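How Does a Robot Know What to Do Next?

Stururby Science Pages for Curious Kids

Have you ever opened the back of a picture frame? You flip it over, push the little metal clips out of the way, and lift off the board. Easy! Your eyes and fingers did it while your brain was busy thinking about lunch.

A robot can learn to work on a picture frame too, but every bit of thinking has to come from software. Software is the set of instructions that runs inside a computer. Without it, a robot arm is a very fancy coat rack!

Let's peek inside the software of a two-armed robot. We'll call its program Paltar. Paltar has three big jobs, and it does them over and over again, super fast.

Job 1: Looking

A camera sends Paltar a picture, but to a computer a picture is a giant grid of numbers. Each number tells how bright or how colorful one tiny dot is. Paltar has to turn all those numbers into things: this patch is wood, that shiny bit is a metal clip, and those two dark shapes are my own fingers! Grown-ups call this perception.
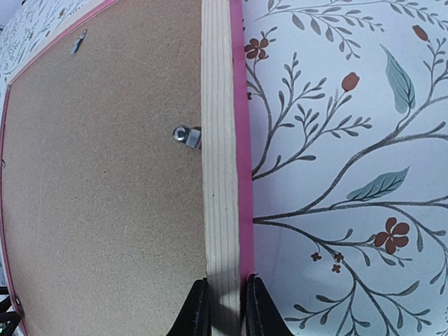 Some things are tricky to see. Shiny metal is one of the hardest, because a bright spot on a clip changes when the light or the camera moves. Flowery patterns are tough too (is that a leaf, or part of the thing I'm supposed to pick up?). To get better, Paltar studied 500 practice pictures where people had already marked the edges of the frame. It got 83 of them wrong on its first try. Then it practiced some more!

Job 2: Planning

Now Paltar knows where things are. Next it has to pick a path. Should the left arm go first? Where should each gripper stop? How do you keep two arms from bonking into each other?

The planning part of Paltar is called Otness. Otness tries out moves in a pretend world inside the computer, where nothing can break. If two pretend arms crash, it throws that plan away and tries another one. Once it tossed out 183 plans before it found one it liked, and it was finished before you could tie your shoe.

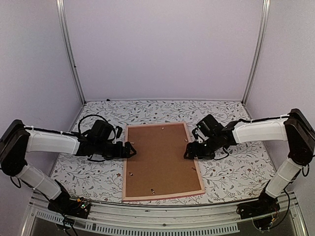 A good plan also leaves some room. If an arm swings in too low, it could scrape the board. If it stays too high, the fingers close on nothing but air. Otness picks a safe height first, moves across, and only then goes down, nice and slow.

Job 3: Moving

Each arm has motors in its joints. The control software tells every motor how far to turn, then checks: did you get there? If the answer is "almost," it gives a tiny nudge and checks again. You do this too when you reach for a glass of milk!

Then it's back to Job 1 for another look, in case something slid.

Try it yourself!

Ask a friend to be the robot and close their eyes. Put an empty picture frame (no glass, please) face down on a table. Now give directions using only these words: left, right, forward, back, up, down, open, close. Can your robot pick up the frame? Our testers at Palacios School needed 13 directions the first time. Write yours down, switch places, and see if you can do it with fewer.

Words to know

Perception: figuring out what the camera sees.
Planning: choosing the moves before you make them.
Control: making the motors follow the plan.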